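## Pruvstead Allotments - spring bits and bobs

Quick one this time, I'm typing it between shifts. Water first, then the show, then the moaning.

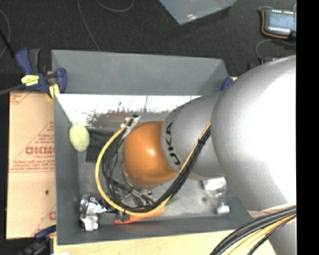 *KUKA arm over a grey box.*

**Water.** The new tank is in. 3,000 litres, behind the top hedge where the old bramble heap was. Fed off the roof of the big shed, so it only fills when it rains - and May has been dry as a biscuit so far. Please use cans and not hoses on it. One hose left running overnight and it's gone, and then the whole top end is back to carrying from the standpipe by the gate. Jarrah Whitelaw has the key to the valve box. If the tap drips, tell him, don't go at it with pliers. The last pair of pliers cost us a new tap.

The bill for the mains came to 399 pounds for the winter, which is a lot for a winter. We think there's a leak under the middle path somewhere near plot 7. If your ground is soggy when everyone else's is cracked, please say so.

**Seed potatoes.** All gone. Sorry to those who came late. Padmavathi Acharya has a few onion sets left in a carrier bag in the shed, red ones mostly, help yourself and put something in the tin. She also says the broad beans along the bottom fence have blackfly already. Pinch the tops out, squash what you can, soapy water on the rest. You can eat the tops if you wash them well. Bit like spinach.

**Compost.** Delivery is coming, two big bags by the gate, first come first served but be fair. Bring your own barrow as the shared one has a flat tyre again. I have a patch kit but no pump. Anyone got a pump??

Green bins by the shed are for weeds only. No bindweed, no couch grass, no cooked food. Someone put half a lasagne in there. We had rats within the week and Sevim Soylu had to clear it out on her own, so thank you Sevim, and please can it not happen again.

**Summer show.** Same field as last year, tables up from ten in the morning, judging at noon. Classes are the usual - longest bean, three matching tomatoes, jam, a vase of anything, and the childrens' vegetable animal. New class this year for ugliest carrot, by popular demand. Merle Nepia is taking names for the cake stall and would like to know by the end of the month if you are baking, and whether there's nuts in it. Last year we had four lemon drizzles and no chocolate. Talk to eachother.

**Paths.** Strim your own edges. Halfway across, both sides, you know the rule. The path past the greenhouses is so overgrown Jarrah Hoani went over on his ankle with a tray of leeks. Leeks fine. Ankle less fine, still limping.

**Swaps.** Going spare: courgette plants (too many, as always), a roll of netting with one hole in it, rhubarb crowns, a water butt with no lid. Wanted: raspberry canes, bamboo canes, a cold frame or some old windows to make one from. Leave notes on the board in the shed, with a phone number please, "ask Dave" is no help when there are three Daves.

**Gate.** Lock it behind you even if you're only popping in for five minutes. Code is changing at the end of the month, I'll put the new one through your doors. Don't text it round.

Frost is still possible so keep some fleece handy for the beans. More when I've got it.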